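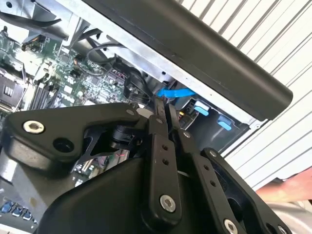 April, bench notes, PC teardown rig

Wrist cam is finally where I want it, so today was all about the Kendine policy inside the open tower. Quick recap for whoever reads this next: we train on teleop demos (210 so far, all on the Ulby arm) and the policy only gets the wrist view, no overhead. I wanted to know how much the finger links hurt us, what with all that black metal sitting over the lower half of the view.

So I masked the gripper out of every training image, retrained, and ran 13 trials on each version. Masked did worse! It kept coming in too low by the drive bay and bumping the case. My guess is the policy uses the links as a ruler against the motherboard and the blue tabs, and I took its ruler away. Fun result, wish I'd tried it a month ago.

Cables are still the pain. The blue SATA one is easy for it to find, but the black loops over the board fool it (dark on dark, same as the fingers).

Next up:
- unmasked again, exposure up a notch
- 100 more demos with the cables draped differently each time
- stop training at 2,000 steps and compare, I think we're overfitting

Checkpoints are in the Drirkance folder.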